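団体枠

ロムデール航路の団体査証が止まった日、ルビス港の予約管理室にはヴァウテル・ワイツと当直の端末しか残っていなかった。通達は2頁。第1項に停止の対象、第2項に経過措置が記されていた。発効前に発券された団体枠は有効、ただし名簿の差し替えは認めない。

ワイツは在庫表を開いた。ヴァラック側の送客会社ドロカトゥラが押さえていた二月分は2149席、うち発券済みは1000席だった。残りは翌朝六時に自動で解放される。個人枠に振り替えれば運賃規則が変わり、手荷物の上限も、取消料の起算日も変わる。彼は振替の欄に「保留」と入力した。

零時過ぎ、フェルミン・オヘダから電話が入った。ドロカトゥラの手配課長である。

「名簿の件だが、一名だけ差し替えたい」

「第2項で不可です」

「死亡の場合は」

「規定がありません」

回線の向こうで紙をめくる音がした。死んだのは添乗員のホジェリオ・アンドラーデで、140人の団体を率いる予定だったという。添乗員のいない団体は団体と見なされない。したがって140人全員の査証が失効する。オヘダはそこまでを一息に読み上げ、黙った。

ワイツは通達をもう一度読んだ。名簿とは旅客名簿を指す、と脚注にあった。乗務および添乗に従事する者の扱いは書かれていない。旧規則では別表に載る。別表は廃止されていなかった。

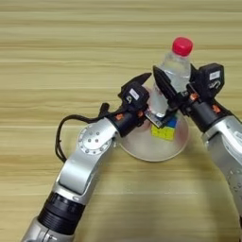
第38巻 第4号　61頁

「別表で出してください」とワイツは言った。「様式は旧版のままで通ります。氏名欄は一行です」

「受理されるのか」

「受理印は私が押します。審査は入管です」

オヘダは代わりの名を告げた。デール・アルセノー。綴りを二度確認し、ワイツは入力を終えた。画面には受付番号が出た。承認の欄は空白だった。

六時、残りの席が解放された。買い手はつかなかった。ワイツは当直日誌に時刻を書き、次の者のために端末の輝度を下げた。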